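Piteter Study Hutch - White

Home > Kids & Study > Desks with Shelves > Piteter

Desk and bookcase in the one unit. Open compartments up top, wide work surface underneath, tall section on the right for the bits that don't belong anywhere else. White only at this stage - grey has been asked for, we've passed it on.

$946 assembled in store, pick up from Gulstead
Flat pack $216 less
Delivery extra, see below

What fits

Middle shelf takes upright paperbacks and most school books, a drink bottle, pencil jar, a favourite toy or two. Top shelf is better for bulky light stuff, cushions and soft toys, things that don't get grabbed every day. Top of the right section is a good spot for a pot plant if you've got the light for it. Use a saucer please, water sitting on the finish will lift it eventually and thats not covered.

Desk surface is one continuous run, no join down the middle. Wipe with a damp cloth. No cream cleansers, no magic sponges, they dull the white.

Assembly

Two people. Allow an afternoon. Back panels go in BEFORE the dividers - the printed sheet has steps 4 and 5 the wrong way round, new sheet coming in October. If yours has the old one just swap them.

Wall strap is in the hardware bag. Fit it, every time, even if the unit feels solid. Kids climb.

Missing a shelf pin or cam? Email the store with your order number and we'll post them out, no charge.

Delivery

Metro drop to the front door. Upstairs is by quote, measure your stairwell first and tell us about any tight turns. Country orders go via McIver freight, depot pickup only. We don't take the old desk away, sorry.

Goes with

Grullorent stool, adjustable
Grullorent clip lamp (sold seperately, no globe)
Piteter drawer insert - out of stock, back soon

Reviews

"Bought for my daughter, she had it full by dinner time. Colour is a clean white, not creamy. Took off a star for the instructions." - Aileen Belmonte

Floor stock is on display at Gulstead, ask at the counter if you want to see it with the shelves loaded up. 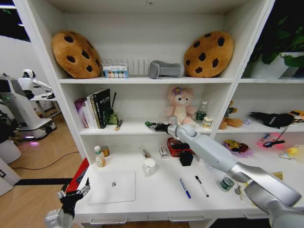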